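Ticket 4563: Label printer on shared bench drops offline after idle
Status: Resolved, monitoring
Product: Vallberg desk label printer, network model
Site: Pullby, second floor
Reported by: Rostam Hashemi
Assigned to: Bonda Support, tier 2

Problem as reported
Printer goes offline after a period with no jobs. Queue shows "Paused, device not found." Power light stays green. Turning the printer off and on restores it until the next idle period. Started after the network switch was replaced in May. Before that, no faults logged.

Tier 1 steps already done
Driver removed and reinstalled. Network cable replaced. Printer moved to a different wall port. No change.

Tier 2 log

Entry 1
Asked for the settings printout. Firmware is one release behind. Sleep timer set to 45 minutes. Address assigned by DHCP, no reservation. Updated firmware and left all other settings alone. Fault came back the same afternoon.

Entry 2
Ran a continuous ping from a desktop on the same subnet. Replies normal while the printer is awake. Replies stop when the sleep timer runs out and do not resume when a job is sent. The front panel button wakes the display but not the network side.

Entry 3
Sleep timer changed to 6 minutes to reproduce faster. Fault reproduced on every attempt. Timer then set to Never. No drop overnight. Customer does not want to leave it on Never, so this is not accepted as a fix.

Entry 4
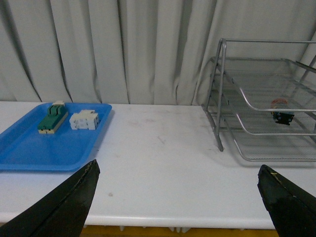
Blue tray on the table, curtain behind.
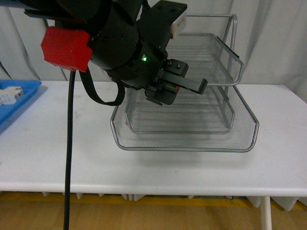 Entry 5
Switch configuration received from Arabzadeh, the network contractor. Energy Efficient Ethernet is enabled on all ports. The old switch did not support it. When the printer sleeps it lowers its link speed, and the new switch logs the link as down and up several times before it stays down. Port log shows 33 of these events in one day, all on the printer port.

Entry 6
Asked Arabzadeh to turn off Energy Efficient Ethernet on the printer port only and set the port to 100 Mbps full duplex. Printer set to match. Both ends must be fixed at the same value. If one end is left on auto, expect a duplex mismatch and slow jobs.

Entry 7
First test after the change failed. Queue still showed the device as not found. Cause was separate: the printer had picked up a new address ending in 63 and the queue still pointed to the old one. Added a DHCP reservation and rebuilt the queue port using the reserved address. SNMP status check turned off on the queue.

Entry 8
Sleep timer back to 45 minutes. Left idle over lunch and again overnight. Woke on the first job both times. Port log clean.

Resolution
Energy Efficient Ethernet off on the printer port, speed and duplex fixed at both ends, address reserved. Keep the firmware at the current release. If the printer is moved to another wall port, the same port settings have to be applied there first.

Open item
Customer asked if the second printer needs the same change. It connects by USB and is not affected. Ticket stays in monitoring until the customer confirms closure.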